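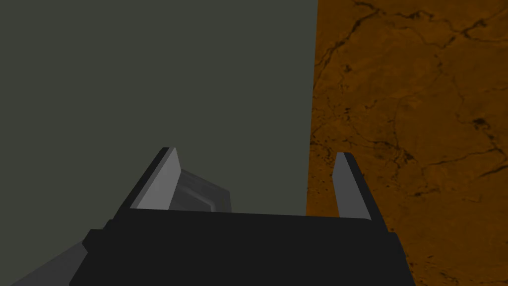
Two-finger gripper, computer rendering.

School > General Information > About Us

About Geddes School

By Orathai Srisuk, Office of Records and Scheduling -- June

Last updated: June

Geddes School is a day school for grades 9 through 12. Enrollment is capped at 400 students. The cap is set by the number of lab and studio seats available in a single period and has not changed since the Plidwood building opened. Students who apply after the cap is reached are placed on a waiting list by grade level. The list is not carried over from one year to the next, and families who want to stay on it must apply again.

The school operates on two sites. Plidwood holds the classrooms, the library, the main office and the dining hall. Sinavden is the smaller site and holds the gym, the music rooms and the playing field. The sites are connected by a covered walkway, and the passing time between periods is longer when a student's schedule requires a change of site. Teachers at both sites work from the same bell schedule.

Schedule

The school day has eight periods. Seven are used for classes and one for lunch. Lunch falls in fourth, fifth or sixth period depending on grade and course load. First period begins at 8:10 a.m. The doors at Plidwood open at 7:30 a.m., and students who arrive before first period may wait in the library or the dining hall.

Attendance is recorded every period. A student who misses more than half of a period is marked absent for that period, and the reason, if one is given, is entered by the main office by the end of the day. Grade 12 students follow the same attendance rules as all other students through the last day of final exams. Off-site lunch is open to grade 12 with a signed form on file and may be withdrawn after repeated late returns.

Course of study

The current catalog lists 139 courses. Not all of them run every year. A course runs when enough students request it during spring registration and a qualified teacher is available. Courses that do not run stay in the catalog for the following cycle and are then reviewed by the department that owns them.

All students complete four years of English, three of math, three of science, three of history and two of a world language. The remaining credits are electives. Transfer students are given credit for comparable work, and the records office decides what is comparable after reading the sending school's course outlines -- a transcript alone is not enough.

Grading is on a 100-point scale. The school does not rank students and does not report rank on transcripts. Courses labeled advanced carry the same weight as other courses in the grade average but are marked on the transcript with a code, which is explained on the reverse side.
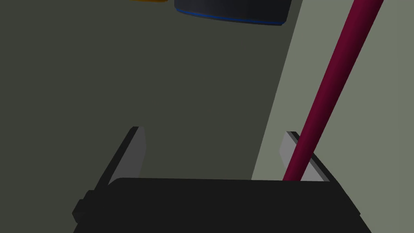
Grades are posted to the family portal at the midpoint and end of each quarter. Corrections must be requested in writing within ten school days of posting. A request should name the course, the assignment and the grade as it was recorded on the returned work. The teacher replies first. If the matter is still open after that reply, it goes to the head of the department.

Senior project

Every grade 12 student completes a senior project, which counts as a half credit. The project consists of a proposal, a log of hours, a written report and a short talk given to the student's advisory group. Proposals are due in the fall. This year 118 seniors are enrolled in the project course. Students who change topics after the proposal is approved must file a new proposal, and hours logged under the old topic are not transferred.

Dariusz Pietrzak coordinates the senior project and is the contact for outside supervisors. Supervisors sign the log of hours but do not assign grades.

Student publications

The student newspaper, the Skostska, is produced by the journalism elective and comes out about once a month during the school year. It has its own faculty adviser and its own style guide. Opinion columns carry the writer's name. Back issues are kept in the Plidwood library and may be read there -- they do not circulate. Letters from students, families and former students are accepted if signed, and may be shortened for length.

Records and contact

Requests for transcripts, proof of enrollment and copies of the course catalog go to the Office of Records and Scheduling at Plidwood. The window is open from 8:00 a.m. to 3:30 p.m. on school days and has shorter hours in the summer. Former students should include the name they used while enrolled and their year of graduation or withdrawal. Questions regarding the Sinavden gym or field should be sent to the athletics desk at that site.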